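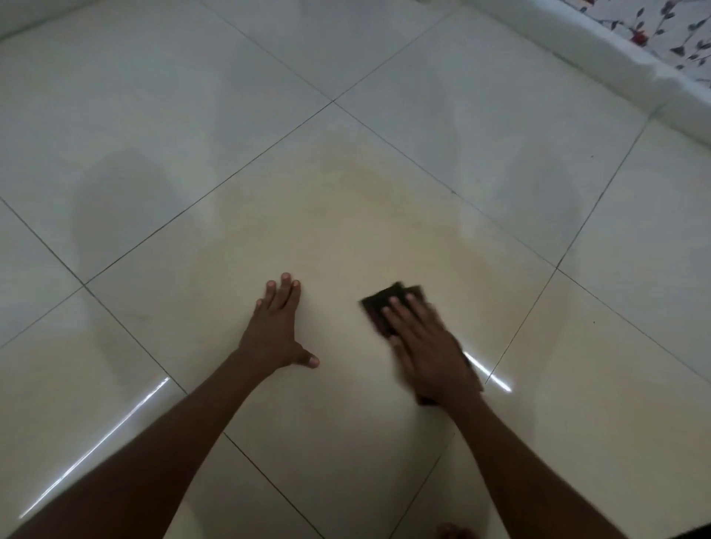 Hand scrubbing on a stained floor tile, left hand braced flat, dark pad under the right.

Grovow Floor Task Kit for Clubs and Classes

Item: floor task kit, club version
Price: £220, including VAT
Weight of head unit: 646 g with battery
Suitable for: students aged 14 and over, with a member of staff
Stock: in stock, sent out from Pledbridge

The Floor Task Kit is for student teams who are building or training a robot to clean a hard floor. It covers the first half of the job, when people do the cleaning by hand and the team records how they do it, and the second half, when the robot has a go at the same marks with the same pads.

It was put together for teams entering the Sárközi student floor-care class, but the parts are ordinary and most of the schools who buy it now use it for a term project with no competition at the end.

What is in the box

Head unit with adjustable strap, camera and clip-in battery
Spare battery
Charging lead, USB-C
Memory card, already formatted
Dark scrubbing pads, pack of ten
Pad plate for a robot wrist, with four screws and a hex key
Force pad with a 1.5 m cable, for the robot side
Stain sheet (recipes for the practice marks)
Log sheets, one pad
Knee mat
Carry case

The robot arm is not included, and neither is a computer. You will also need water, cloths and whatever you choose to make the practice marks from.

Recording by hand

The head unit looks down at the floor in front of the wearer, so both forearms and both hands should stay in view when kneeling or squatting. Set the tilt before you start. The usual mistake is to leave it where it was for bench work, and then half the recording is of skirting board. Look at the first clip on a laptop before doing the rest.

Work on one tile at a time where the floor has tiles. The grout lines are useful later on, as the team can use them to work out where the hand was and how far it moved. Tiles laid on the diagonal are fine, but write the direction on the log sheet.

Gloss tiles throw back a lot of light. The camera copes with small bright streaks, but a strong reflection right over the mark will hide it. Turn round or move a lamp. Closing the blinds also works, although it makes the moving hand blur more. Some blur on the scrubbing hand is normal at the standard setting and does not spoil a clip. If your software needs a sharp outline of the pad in every picture, use the fast setting and add more light.

Keep the other hand in the recording too. Several teams have trained on the scrubbing hand alone and then been puzzled by an arm that tips or slides when it pushes down. A person leans on the flat hand and the robot has to get that support from its base. It is worth talking through with the class before anyone starts on the code.

The card holds about 800 short clips. Copy them off after each session.

Working with the stain sheet

There are recipes for tea, weak coffee, squash, pencil and a pale yellow mark made with turmeric and cooking oil. The yellow one is the hardest, as it has no clear edge and is difficult to pick out on an off-white tile. Start with pencil if the students are new to it.

Try every recipe on a hidden spot first. Turmeric can mark grout for good. We suggest using loose tiles on a board if the floor belongs to somebody who would mind.

Give each mark a number on the log sheet and note the pad used, the time taken and whether the surface was dry, damp or wet at the start. The camera is a poor judge of damp on a shiny floor, so the note has to be made by a person.

Fitting the pad plate

The plate fits wrists with the common four-hole pattern at 50 mm. Other patterns need the adaptor, sold separately. Fit the force pad between the plate and the wrist with the cable pointing away from the floor, and tape the cable along the arm with some slack at each joint.

The scrubbing pads attach by hook and loop. They fray at the edges with use and can be washed by hand and used again until they no longer grip the plate. Do not put them in a tumble dryer.

Run the arm with no pad and no water until the path is right. Then add a dry pad, then a damp one. The force pad is splashproof but must not be put under water. Most club arms are not splashproof at all, so check yours before using anything wetter than a wrung-out cloth.

Notes from Plesulov

Huguette Lecomte runs the robotics option at the technical college in Plesulov and has used the kit with two year groups. She sent us these notes and agreed to have them on this page.

"We give the first three weeks to scrubbing. The students complain, then they begin to argue about who does small circles and who goes back and forth, and that is the start of the project. In the first year we recorded everybody and mixed it all together. The arm learned a sort of wobble. Last year each group chose one person and one way of scrubbing and we had a usable result by April.

The strap is good. The case is too small once you have taken everything out of its bags. I would like more log sheets."

The case has been the same size since the first batch. Log sheets can be printed from the file on the memory card, or bought as a pack.

Safety

Wet tiles are slippery. Keep other people off the area until it has been dried. Use the knee mat and swap the person scrubbing every ten minutes or so. Wear gloves if you use anything other than water and washing-up liquid. Bleach and descaler should not be used with this kit, as both damage the pad plate and neither is needed for the marks on the sheet.

When the arm is running, one student stands at the stop button and does nothing else.

Ask before recording in a home. Bedding, post and family photographs get into view very easily when someone kneels near a wall, so go through the clips before sharing them with the rest of the group.

Specification

Camera: 1080p, wide lens, 30 or 60 pictures a second
Tilt: 0 to 70 degrees below level, five click stops
Battery life: 2 hours per battery at the standard setting
Charging time: 90 minutes
Strap: 52 to 64 cm, washable
Scrubbing pad: 150 x 100 mm
Pad plate: aluminium, 4 mm
Force pad range: 0 to 60 N
File types: MP4 for clips, CSV for force readings
Works with: Windows, macOS and Linux, no driver needed

Spares and extras

Scrubbing pads, pack of ten: £9
Battery: £18
Wrist adaptor plate, 31.5 mm or 63 mm: £14
Log sheets, three pads: £6
Second knee mat: £7
Replacement strap: £8

Common questions from teams

Can two people share a head unit in one session?
Yes. Change the card or start a new folder, and write both names on the log sheet. Wipe the strap in between.

Will it work on vinyl or wood?
The camera will. The pads may scratch a soft or varnished floor, so use a cloth on those.

Do we have to use the force pad?
No. You can get an arm to follow a path without it. It will press too hard in one corner and miss the floor in another unless your floor is very flat.

Can left-handed students record?
Yes, but keep their clips in a separate folder. Flipping the pictures in software is possible, and Baptiste Cordier on our support desk can send you the short script he uses for it.

Ordering

Schools and colleges can order on account. Clubs without an account can pay by card or ask for an invoice. Orders placed before 2 pm are packed the same day. Kits may be returned within 30 days if the pads are unused, and the head unit has a two-year guarantee that does not cover water damage.

For orders of five kits or more, contact the Pledbridge office for a price.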